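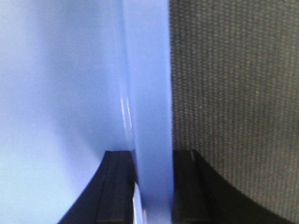 水色のふち

最終更新：6月

うちの部のロボットアームには、ネクムという名前がついている。つけたのは去年の先輩で、由来は誰に聞いても「ねむい、の進化形」としか返ってこない。まあ、朝が弱いところは似てると思う。電源を入れてから動き出すまで、やたら長いんだもん。

わたしたちが出るのは「バスタンデール杯」っていう高校生の大会で、課題は水色のトレイをつかんで、決められた場所に置き直すこと。それだけ？って思うでしょ。わたしも入部した日はそう思ってました。ところがトレイのふちって、つるつるで、丸くて、光るのだ。指の角度がちょっとずれただけで、すうっと逃げていく。

その日の放課後、わたしはもう16回失敗していた。ノートには×ばっかり並んで、最後のほうは×を書くのも面倒になって、ただの斜線になっていた。

「次、わたしが言う数字でやってみて」

そう言ったのは、ふだんほとんどしゃべらない一年生だった。黒板のすみに小さく79と書いて、これが手首の角度です、と言う。わたしは80でやっていた。たった1度じゃん！と口に出しかけて、でもほかに案もないので、おとなしく打ち込んだ。
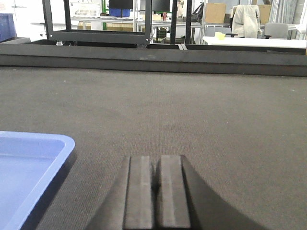

作業台のネクム。指はからっぽ、トレイは左手前。

指が開いたまま、じりじり進んでいく。部室が急に静かになって、廊下の吹奏楽部の音だけがやけに元気だった。

じつはこの一週間、わたしと副部長は口をきいていなかった。原因はくだらなくて、指を閉じる速さの設定を300にするかどうか。わたしは速いほうがかっこいいと言い、副部長は遅いほうが落とさないと言い、そこから先はもう、おたがいの字が汚いとか、そういう話になった。でも隣県のアントウィ工業は去年7位で、わたしたちは予選落ちだ。けんかしてる場合じゃないのは、ふたりともわかっていた。

「速さ、どうする」
副部長が画面を見たまま聞いた。一週間ぶりの声だった。
「……遅いほうで」
「え、いいの」
「いいから早く押して。速さは遅くていいけど、押すのは早く！」

一年生がふきだして、副部長も肩をふるわせて、わたしもつられて、手元がぶれるからみんな笑うなって言いながら自分がいちばん笑っていた。
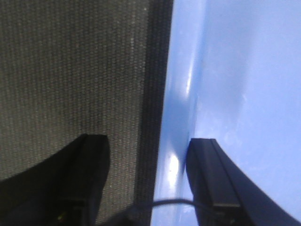
それで、笑いがおさまるのを待って、もう一回息をそろえた。制御ソフトの「ジョヴェタ」が、準備完了のまぬけな音を鳴らす。ぽぺん。この音、大会の会場でも鳴るのかと思うとちょっと恥ずかしい。

「いきます」と一年生が言った。
わたしはノートの新しいページを開いて、いちばん上に79と書いた。副部長がのぞきこんで、9が4に見える、と言った。うるさいなあ、と返しながら、わたしは9だけ消しゴムで消して、できるだけ丁寧に書き直した。

副部長の指が、実行のキーを押した。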